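## 4.3 Recording a demonstration by remote control

Use this section to record the plate rack task on a two-arm Flavley station. Complete the arm check in 4.2 first. You will need the leader handles, the foot pedal, a dish rack and at least two plates.

**Caution:** Keep hands and loose sleeves out of the work area while the pedal is down. The arms follow the handles with no delay you can count on.

1. Put the rack on the front table where both grippers can reach it.
2. Load the plates to match the start layout on your task card.
3. Open Plondus on the station computer and choose **New episode**.
4. Hold both handles in the rest position and press the pedal once. The status light changes from grey to green.
5. Bring the working arm in slowly. Close or press the fingers on the plate before you try to move it.
6. Keep the other arm on its own side with the gripper open, unless the card calls for both.

The two arms can be doing quite different things at the same moment, and both are recorded. Don't let go of the idle handle. Small drifts in it end up in the episode and the robot will learn them. 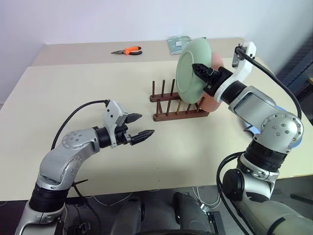

*Figure 4-3. Right arm fingers against the green plate; left gripper open in front of the rack.*

7. Finish the move, back the fingers away from the plate and return both handles to rest.
8. Press the pedal again to stop. Name the episode or accept the default.
9. Mark it **Keep** or **Discard**. Discard anything with a dropped plate, a bumped rack or a long pause.

**Note:** Plondus samples each joint every 10 milliseconds. An episode longer than 4,000 samples is split into two files - join them in the Arellano viewer before export.

### Between episodes

- Change the plate order or the slots every few runs. Identical starts make for a weak data set.
- Check that the cable on each gripper still has slack through the whole reach.
- Back up after 1,000 episodes, or when the disk reads 98 per cent full.

If an arm stalls against a plate, lift your foot off the pedal and ease the handle back toward rest. Don't pull the gripper free by hand while the motors are on. For stall codes, see 7.1, Isley controller messages.

Section last revised 21 December 2025.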